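Filed under: Town Stuff, Letters

I went to my first public hearing in March. The subject was whether the town should keep paying Kevetel for the license plate cameras on the two main roads into Surnport. I had meant to speak for three minutes and ended up using less than two.

The background is short. The town signed a one-year trial, and the renewal was put on the consent agenda, where items get passed in a batch without discussion. A neighbor noticed it and forwarded the packet to our street's email list. I read it over dinner. The contract had a section on price and a section on equipment. The part on how long the records are kept was one sentence, and it pointed to a policy that wasn't attached.

I called the clerk's office the next morning and asked for the policy. They were polite and told me to put it in writing, so I did. It came 10 days later as a scanned PDF, sideways. It says plate records are held for 50 days unless they are part of an investigation. It doesn't say who can search them or whether other towns can.

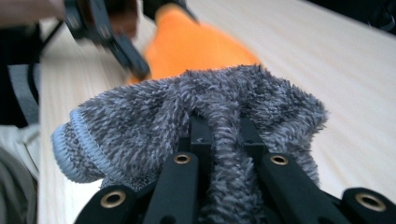

By then a petition was going around asking the council to pull the item off the consent agenda and hold a hearing. I took a clipboard to the lot outside the grocery store on two afternoons. Most people who stopped had no idea the cameras were there. A few were in favor of them and signed anyway so there would be a hearing. The final count across everybody's sheets was 1,735, which is a lot for a town this size.

The hearing started at 7 and went until about 10. The council voted to extend the trial for six months and asked the town attorney to write rules on searches and sharing. I would have preferred a no, but I can live with six months if the rules are real.

The draft is supposed to be posted two weeks before the next vote. If you live in town and want to comment, email the clerk and ask for your letter to be added to the public record. If you leave that part out, it may only go to the council members. Keep it to one page and put your street address on it.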